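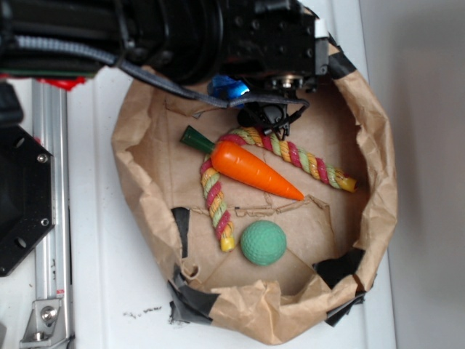

4주차 유인물: 종이봉투 그릇과 장난감 세 가지

지난주에 담요 말기까지 하고 끝났죠. 담요가 너무 쉽다는 분도 있었고, 강아지가 담요를 통째로 끌고 소파 밑으로 들어가 버렸다는 분도 있었어요(저희 집 개도 똑같이 합니다, 걱정 마세요). 이번 주는 종이예요. 종이는 소리가 나고, 찢어지고, 냄새가 배고, 다 쓰면 버리면 되니까 저는 실내 놀이 재료 중에서 제일 좋아해요. 대신 챙길 것도 조금 있어서 유인물이 지난번보다 길어졌습니다. 다 못 읽고 오셔도 되는데 안전 부분만은 꼭 읽고 와 주세요!

봉투를 그릇으로 만들기

갈색 종이봉투의 입구를 바깥쪽으로 말아 내리면 넓고 얕은 그릇이 돼요. 예쁘게 접을 필요는 전혀 없고요, 사진의 봉투도 가장자리가 구깃구깃하고 군데군데 접힌 데가 찢어져 있어요. 저는 오히려 그 정도로 구겨진 걸 좋아합니다. 빳빳한 새 봉투는 겁 많은 아이들한테 소리가 꽤 크게 들리거든요. 손으로 한참 주물러서 종이를 부드럽게 만든 다음 입구를 말면 모양도 잘 잡히고 바스락 소리도 누그러져요.

순서는 이렇게 합니다.

1. 손잡이가 있으면 먼저 떼어 냅니다. 끈 손잡이는 목이나 발이 걸릴 수 있어서 저는 무조건 떼요.
2. 봉투를 두 손으로 뭉쳤다가 폈다가를 몇 번 반복합니다.
3. 입구를 바깥으로 손가락 두 마디쯤 접고, 그대로 계속 말아 내려갑니다.
4. 강아지가 섰을 때 턱이 걸치지 않는 높이에서 멈춥니다. 처음엔 낮을수록 좋아요.
5. 바닥을 손바닥으로 눌러서 평평하게 펴 줍니다.

말다 보면 꼭 한쪽이 풀려요. 사진처럼 테이프로 안쪽 벽이나 가장자리를 잡아 주면 모양이 오래가는데, 검은 테이프는 갈색 종이 위에서 눈에 확 띄니까 나중에 떼어 낼 때 빠뜨릴 일이 적어요. 단, 테이프를 붙인 봉투는 제가 옆에서 보고 있는 동안 장난감을 꺼내 보는 용도로만 씁니다. 물어뜯고 찢으라고 주는 봉투에는 테이프를 한 조각도 쓰지 않아요. 이건 수업에서도 몇 번이고 다시 말할 거예요, 잔소리 같아도 참아 주세요.

바닥에 찢어진 종이 조각이 조금 남아 있는 건 괜찮아요. 종이를 삼키는 버릇이 있는 아이라면 시작하기 전에 싹 털어 내시고요.

무엇을 담을까

초보반에서는 장난감을 세 개까지만 담자고 말씀드렸어요. 많이 담으면 신나 보이긴 하는데, 막상 아이들은 맨 위에 있는 것만 물고 가 버리거든요. 이번 조합은 당근, 로프, 공이에요. 촉감도 모양도 다 달라서 우리 개가 뭘 좋아하는지 알아보기에 딱입니다.

당근 장난감

주황색 플라스틱 당근에 진한 초록색 꼭지가 달린 거예요. 색이 예뻐서 제가 좋아하는 거지 강아지한테 주황색이 특별히 잘 보이는 건 아니에요. 개는 파란색과 노란색 계열을 더 잘 구분하고 빨강이나 주황은 우리만큼 선명하게 못 본다고 해요. 그래서 당근은 눈으로 찾는 물건이라기보다는 모양으로 기억하는 물건이라고 생각하시면 편해요. 한쪽은 굵고 한쪽은 가늘어서, 가는 쪽을 물고 드는 아이도 있고 꼭지 쪽부터 핥는 아이도 있고 정말 제각각이에요.

플라스틱 장난감은 씹는 힘이 센 아이에게 오래 맡기지 마세요. 찾기 놀이가 끝나면 간식 하나랑 바꾸고 치웁니다. 꼭지처럼 다른 색으로 달린 부분은 매번 손으로 한 번 당겨 보세요. 조금이라도 흔들리면 그날로 은퇴입니다!

로프 장난감

빨강, 노랑, 연두색 가닥을 꼬아 만든 로프이고, 양쪽 끝이 노란 매듭처럼 뭉툭해요. 휘어지니까 당근 밑으로 슬쩍 넣어 둘 수 있다는 게 장점이에요. 로프를 아래에 깔고 그 위에 당근을 비스듬히 얹으면, 로프를 당길 때 당근이 같이 굴러요. 저는 이 순간을 보려고 이 놀이를 합니다. 귀가 쫑긋 서고, 한 발 물러났다가, 다시 코를 들이미는 그 짧은 시간이요!

한쪽 끝을 봉투 가장자리 쪽으로 빼 주면 쉬운 문제가 되고, 양쪽 끝을 모두 안으로 넣으면 어려운 문제가 돼요. 첫 주에는 쉬운 쪽으로만 하세요.

로프는 실이 풀리는 게 제일 걱정이에요. 긴 실을 삼키면 장에 걸릴 수 있고 이건 정말 큰 문제가 됩니다. 풀린 실이 보이면 가위로 짧게 자르고, 자를 데가 여기저기 생기기 시작하면 버리세요. Indthorpe 시장 문구점 옆 가게에서 4000원이면 새로 사니까 아깝다고 생각하지 않기로 해요.

올록볼록한 공

민트색이고 골프공처럼 표면이 오목오목한 공이에요. 크기 얘기를 꼭 해야 하는데요, 공은 우리 개의 입에 견주어서 골라야 해요. 입안으로 쏙 들어가서 이빨 뒤로 넘어갈 수 있으면 그 개한테는 너무 작은 공입니다. 소형견에게 알맞은 공이 리트리버에게는 위험해요. 집에 큰 개와 작은 개가 같이 있으면 무조건 큰 개를 기준으로 고르시고, 애매하면 공은 빼고 두 가지만 담으세요. 그리고 진짜 골프공은 안 됩니다. 딱딱해서 이가 상하고, 갈라지면 속이 나와요.

공은 봉투 안에서도 잘 굴러다녀요. 로프의 휘어진 부분 옆에 붙여 두면 덜 구르고, 그냥 두면 코로 밀 때마다 도망가서 난도가 올라가요. 쫓아가는 걸 좋아하는 아이는 공 하나만으로도 한참 놉니다.

집에서 해 보는 순서

첫날은 봉투만 바닥에 놓아 두세요. 아무것도 담지 말고요. 가서 냄새를 맡으면 칭찬하고, 피하면 그냥 두고, 발로 밟아도 웃어 주세요. 둘째 날에는 제일 좋아하는 장난감 하나를 눈앞에서 담아 줍니다. 숨기는 게 아니라 보여 주면서 담는 거예요. 셋째 날에 두 개, 넷째 날에 세 개로 늘리면 되는데, 하루 정도 건너뛰거나 같은 단계를 두 번 해도 아무 문제 없습니다. 진도 경쟁 아니에요.

한 번 할 때 시간은 짧게요. 저희 집 개는 제가 저녁 설거지를 시작하기 전에 한 판 하고, 끝나면 물 마시고 잡니다. 신이 나서 더 하자고 할 때 끝내는 게 좋아요. 지쳐서 그만두게 되면 다음 날 봉투를 봐도 시큰둥하더라고요.

장난감을 꺼내 오면 뺏지 마시고 바꾸세요. 간식을 코앞에 대고 기다리면 대개 놓습니다. 입에 손가락을 넣어서 빼는 건 급할 때만 쓰는 방법이에요.

잘 안될 때

봉투를 통째로 물고 도망가요: 많이들 그래요. 봉투 밑에 미끄럼 방지 매트를 깔거나, 봉투를 낮은 상자 안에 넣어 보세요. 그래도 들고 가면 그 아이는 봉투가 제일 재미있는 장난감인 거니까, 테이프 없는 봉투를 따로 주고 찢게 해 주셔도 좋아요.

종이 소리를 무서워해요: 수건을 봉투 안에 깔아 보세요. 가장자리를 더 낮게 말고, 장난감은 가장자리에 걸쳐 둡니다. 소리가 나서 튀어 나갔더라도 달래러 쫓아가지 말고 제자리에서 기다려 주세요.

다른 개가 오면 으르렁거려요: 따로 하세요. 방을 나누고, 봉투도 따로 씁니다. 같이 시키면서 고치려고 하지 마시고 수업 때 저한테 말씀해 주세요.

관심이 전혀 없어요: 장난감을 간식 봉지에 하룻밤 넣어 뒀다가 써 보세요. 냄새가 배면 태도가 달라지는 애들이 있어요. 로프가 제일 잘 배고, 플라스틱은 별로 안 배더라고요.

치우기

놀이가 끝나면 장난감을 꺼내서 개수를 확인하고, 봉투에 붙였던 테이프가 다 그대로 있는지 봅니다. 침이 묻은 봉투는 말려서 다시 쓸 수 있지만 저는 두 번 쓰면 버려요. 플라스틱 당근과 공은 미지근한 물에 주방 세제를 조금 풀어 씻고 잘 헹궈서 말리시고요. 로프는 따로 손빨래를 하고 속까지 바싹 말려야 냄새가 안 나요. 여름에는 이틀 걸릴 때도 있습니다.

장난감은 바구니에 늘 내놓지 말고 서랍에 넣어 두세요. 매일 보는 당근은 금방 시시해져요.

기록표

칸을 그려서 나눠 드리려다가, 지난번에 다들 휴대전화에 적으시는 걸 보고 항목만 적습니다. 한 줄씩이면 충분해요.

날짜와 시간
무엇을 담았는지
제일 먼저 꺼낸 것
가지고 간 곳(방석, 현관, 식탁 밑 등)
코를 많이 썼는지 발을 많이 썼는지
그만둔 사람이 나인지 개인지

다음 시간 안내

금요일 저녁 반은 그대로 Clutby 회관 12호실이고, 낮 반은 13호실로 옮겼어요. 바로 옆이니까 헷갈리면 개 짖는 소리가 나는 쪽으로 오세요! 종이봉투는 각자 두 장씩, 음식 기름이 묻지 않은 걸로 가져오시고 장난감은 집에서 쓰던 익숙한 것으로 챙겨 주세요. 물그릇도요. 로프가 없는 분은 안 입는 면 티셔츠를 길게 잘라 오시면 수업 때 같이 땋아 볼게요. 가위는 제가 넉넉히 가져갑니다.

예방접종 확인서를 아직 안 내신 분은 이번에 꼭 부탁드려요.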